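The Clumwood Letter
April
Small things, large sulks: emptying the hair bobble drawer

Last month's item on airing cupboards brought in more post than anything since the great descaling row, and most of it wanted the same thing next. Do the small stuff, you said. Do the dish on the bedside table. Do the drawer where the scrunchies go to breed. Almost 690 households get this letter now and I would estimate, on the strength of the tone, that a fair few of them cannot open that drawer without using a ruler to push something down at the back.

So I did mine. I had been avoiding it for the usual reason, namely that it isn't dirty and it isn't broken, and a job like that can be put off until you die. Then I lost my reading glasses for the third time in a week and found them wearing a hair elastic, and decided the moment had come.

A word about method first. Every book on tidying tells you to empty the whole drawer out on the bed. I'm in favour of this, with one change: put something plain underneath. My duvet cover has a pattern of ferns on it and the first time I tried this, some years ago in the old flat in Floltport, I lost an earring among the foliage and slept on it until Whitsun. A plain sheet, a plain blanket or a plain tablecloth will all do. Pale is good. You want a colour you don't own any hair things in, and in my case that leaves light blue and not much else.

Second change: don't do the whole drawer at once. Take out what you've used in the past fortnight and put that down on its own, well away from the rest. This is your real collection. The remainder is a museum. It's a sobering exercise and it takes no time at all.

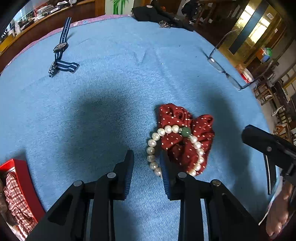 The everyday lot: striped watch, glasses, pearls and the spotty one.

I find this a cheering sight and also a slightly rude one. All those years of buying, and daily life turns out to need a watch, something to see with, something to keep the hair out of the soup, and one piece of showing off. The green bead is the part people comment on, usually in shops, usually while I'm trying to pay.

Pearls and scrunchies shouldn't share lodgings, by the way, however nice they look together. Pearls are soft as these things go and they pick up scratches from anything metal that rubs along with them, buckles included. They don't care for hairspray or scent either. Put them on last, take them off first, wipe them with a soft dry cloth before they go away, and give them a pouch or a box to themselves. I've known this for years and kept mine in a heap with a bunch of kirby grips regardless. We all have our areas of private disgrace.

The fabric watch strap is a happier guest. It can be washed, for one thing, and should be more often than you'd think. Slide it off the watch, work it over with a bit of hand soap and an old toothbrush, rinse, roll it in a towel and leave it flat overnight. Mine gave up a quantity of grey water that I've decided not to think about. If you wear the watch to garden in, do it monthly. If you wear the watch to bed, I can't help you.

Now for the museum.

I'd expected to sort by colour, being a person who once arranged her spices that way and couldn't find the cumin for a year. Colour is useless here. What you want to know about a scrunchie is what it does to your head, and that depends on the cloth and on the state of the elastic inside it. So pull each one gently, once. If it springs back, it stays on the sheet. If it creeps back, looking sorry for itself, put it aside. If it makes a small crunching noise, the elastic has perished, and there is no use in pretending it will rally.

After that I went by fabric. Satin for sleeping in and for hair that has just been washed and is feeling delicate. Cotton for everything with an apron or a bicycle in it. The sheer floaty ones for parties, or for the sort of evening when you hope somebody might ring about a party. Big plaid puffs for winter, when they can be worn with a coat collar and you look as if you have a small cushion following you about. Plain thin elastics for the gym, for bunches of asparagus, and for holding the lid on the flour.

Prints turned out to be a weakness of mine. I would have said, under oath, that I was a plain navy sort of person. The evidence was against me. There was leopard print, or something on the way to it. There were cherries. I have no memory of the cherries and yet I felt a rush of affection for them, and this is precisely how a drawer gets into such a condition in the first place.

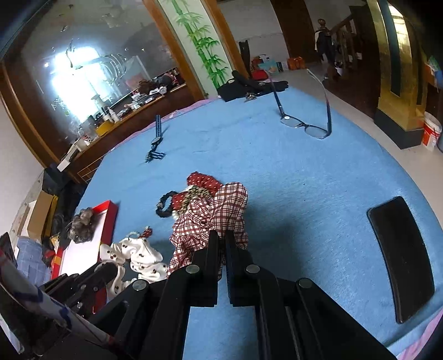
Can you put scrunchies through the washing machine?
Most cotton and polyester ones are fine on a cool gentle cycle inside a mesh bag, dried flat and away from the radiator. Satin, velvet and anything with a bow or a bead stitched on does better by hand in a basin.

That was the question I was asked most, so there it is, out of the way. I use a capful of Trirkico hand wash in the bathroom sink, from the 500 ml bottle that I've had so long the label has gone shy. Anything mild will do the same job. Shampoo works perfectly well too, and has the advantage of being used to hair.

Don't wring them. I know it's tempting. Press them between the folds of a towel and lean on it with both elbows, which is also good for the temper. The cloth dries in no time and the elastic inside takes longer, so give them a whole night before they go back in a closed drawer, unless you would like to meet mildew socially.

On to where everything lives afterwards, a subject on which people become heated. I've tried most of the systems. A kitchen roll holder standing upright makes a good scrunchie tower, and for a week mine was the handsomest object in the bedroom. Then I found that the one I wanted was always at the bottom, and that getting it meant taking off all the others and putting them back, and by the second week they were living in a ring round the base like guests who hadn't been let in.

A jam jar is honest but small. A hanging organiser with clear pockets is excellent if you can bear to look at it. The Akolgo drawer tray, which several of you wrote to recommend, is £12 at the ironmonger's and has dividers that slide along to make the sections bigger or smaller. I bought one. The dividers do slide. They slide whenever the drawer is opened with any enthusiasm, so that by the end of a busy week you own one enormous section and a sort of letterbox. A blob of sticky tack under each has calmed them down.

What I use for the overflow is a shallow box, the kind that once held something nicer. Shallow is the whole secret. In a deep box you have a top layer, which you wear, and a bottom layer, which you rediscover with a cry when moving house. In a shallow one everything can be seen and has to justify itself. If the lid won't go on, you have too many, and if you take the lid away so as not to be told, well, I did that too.

Loose thin elastics go on a carabiner or a shower curtain ring. I got a ring at the Clumwood market for 85p and it hangs on the hook behind the door. Grips go on a strip of magnet. Bows and other fancy bits get a corner of the tray to themselves where they can't catch on anything, and the satin ones go nearest the bed in the hope that I'll remember them at night.

Glasses, I'm sorry to report, remain unsolved. They have a case. The case has a place. The glasses visit it now and then. All I will say is that they should never go lens down on a hard surface, and that a folded cloth on the bedside table is better than the noble intention of reaching the case in the dark.

As for the ones that failed the pull test, don't be too quick with the bin. If you like the cloth, unpick a short length of the seam, draw out the old elastic with a safety pin tied to the new one, stitch the ends together and close the gap. It's a job for one side of a record. I mended the ones I was fond of and cut the rest up for stuffing a draught excluder, where they have done better work than they ever did on my head.

Good ones you simply don't wear can be washed and passed on. The swap table at the Clumwood hall takes hair things now, provided they are clean and still stretchy, and asks that they come in a clear bag and not in a knotted lump. I was looked at rather hard when that rule was read out.

I took along a bag of mine and came home with a different bag, slightly smaller, including a mustard velvet one I'm very pleased with. The drawer shuts. The spotty one is already missing, and I've a feeling it's round the tap.

Next month: the cupboard under the sink, and whether anyone needs that many sponges. Send your objections to the usual address, and if you have a cure for sliding dividers, please put it in the first line.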